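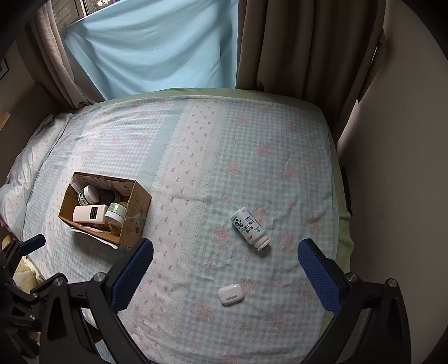 A bedspread is the outermost cover of a made bed, laid over the sheets and any blankets or quilt and meant to be seen during the day. It is distinguished from a duvet cover, which is filled, and from a blanket, which is chosen mainly for warmth, though in everyday speech the three are often mixed up. Printed bedspreads make up the largest group sold for home use. Many combine several patterns on one piece of cloth, such as pale blue and white gingham with faded pink flowers, rows of small bows and printed lace, and are used over a plain sheet in a contrasting colour, for example light green. The cover is also the part of the bed most exposed to ordinary handling, as beds are widely used as a surface for folding clothes, packing bags and opening parcels.

Terms

The words bedspread, coverlet and counterpane overlap. In the strict sense a bedspread reaches close to the floor on three sides and covers the pillows, while a coverlet stops a short way below the mattress. Counterpane is an older word for either and is now heard mostly in hotels and among older speakers. A throw is smaller and is usually placed across the foot of the bed.

Printed patterns

Gingham was at first a woven check, made by crossing dyed and undyed yarns, and the same on both faces. On printed covers the check is put on one face only and the reverse is paler. Printed lace follows the same idea: scalloped borders are drawn on the cloth and do not stand up from it, so they cannot snag or come unstitched.

Designs that mix checks, flowers and ribbon-like bands are known in the trade as patchwork prints, although no patches are sewn. The textile writer Bongani Mtshali uses the term "false piecing" for them and places them in a family with printed quilts. The Vostance pattern register lists 1,647 designs for bed covers, of which checks with flowers form the largest single heading. Corko and Chiriac both sell ranges of this type — Corko in light cotton, Chiriac in a brushed polyester blend.

Fabric and weight

Cotton covers wash well but crease easily, most often along the line where the cloth was folded in storage. Polyester blends crease less and dry faster. Brushed finishes feel warmer but gather fluff and may pill where people sit.

Care

Most printed covers are washed at 30 degrees, inside out, with similar colours. Pinks are usually the first shades to fade, and drying out of direct sun slows this. Tape, box staples and the rough corners of cardboard can pull threads on lighter cloth. Nurkis, which makes cotton covers, rates its heaviest grade for over 2,000 rubs in its own wear test and advises ironing on the reverse while the cloth is slightly damp.

See also: blanket, coverlet, gingham, quilt, valance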